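4. Choosing and testing the work surface

The second part of our project dealt with the surface itself. Deirdre Horgan had worked on a kitchen worktop the year before and suggested that we try small tiles. Diarmuid Ó Dálaigh wanted a painted board, which is cheaper and quicker to make. We built one of each and used them both through February.

The painted board marked easily. After 18 sessions there were scratches in the middle that would not wipe off, and the paint had started to lift at one corner. We sanded it once and repainted it, but the new coat did not match the old one and the join could be felt with a finger.

The tiled surface took longer. We laid small square white tiles with narrow dark joints between them. The grouting was done on a Sunday and left overnight. Our first attempt had 2 rows out of line, so we lifted those and set them again using card spacers. Wooden panels were put up on three sides to stop small items from rolling off.
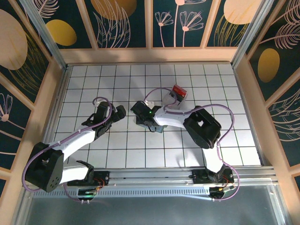 Cleaning was the main thing we wanted to compare. We used the same Sollow cloth and warm water on both surfaces. The tiles wiped clean straight away, but dust collected in the joints and had to be brushed out. The board was easier to sweep while it was new – after the scratches appeared it was the harder of the two.

The grid also helped when putting things back. With the board we had drawn pencil marks, and these rubbed away within days. With the tiles we could write down a row and a column and set a container in the same place the next morning. Light objects sometimes caught on a joint when they were slid across, so we agreed to lift them.

We kept the tiled surface for the rest of the project. The board is stored behind the Gallagher cupboard and could be used again if it were sanded back properly. The cost of both surfaces is given in section 6, along with the price of the grout and the spare tiles.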